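Ribbed pink vase, red flowers in, white tulips next?
Faux Florals & Arranging board 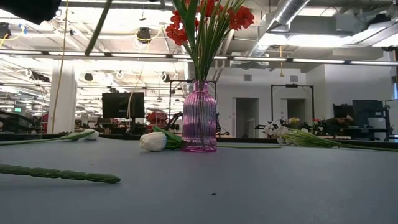
Josué Xavier
Member, 103 posts

Okay, I am completely in love with this vase and I need opinions! Ribbed glass, sort of pink-purple, and the base goes bright magenta. I have the red blossoms and the long grassy stems in so far. Still on the table: two white tulips, a bundle with small white blossoms and light green buds, and some yellow ones behind that. Do the tulips go in or not? It's for my sister's hallway in Rukcombe and she likes things BIG.

Roswitha Oberholzer
Moderator, 3,030 posts

Oh, that color! Leave the tulips out though. A closed tulip is such a quiet shape and the grass is going everywhere already. I'd tuck the small white blossoms in low, right by the neck, and stop there.

ekwofie
Member, 642 posts

Disagree with Roswitha (sorry!). Put both tulips in, cut short, one facing left and one toward the front. White next to that red would look fantastic. What I'd save for another day is the yellow.

Roswitha Oberholzer
Moderator

Cut short in a neck that narrow? They'll get shoved sideways by the grass. I tried it in August with a Tendley vase and had to pull the whole thing apart.

ekwofie
Member

So take out some of the grass – there's plenty. And bend the tulip stems a little before they go in, if they're the wired kind.

Gunther A.
Member, 6 posts

New here. I like the yellow! Red and yellow over pink glass sounds like a party to me. Is the big dark leaf on the left staying?

Josué Xavier
Member

Leaf stays, I love that leaf. Trying ekwofie's way first, with less grass, then Roswitha's. Gunther, the yellow might get its own jar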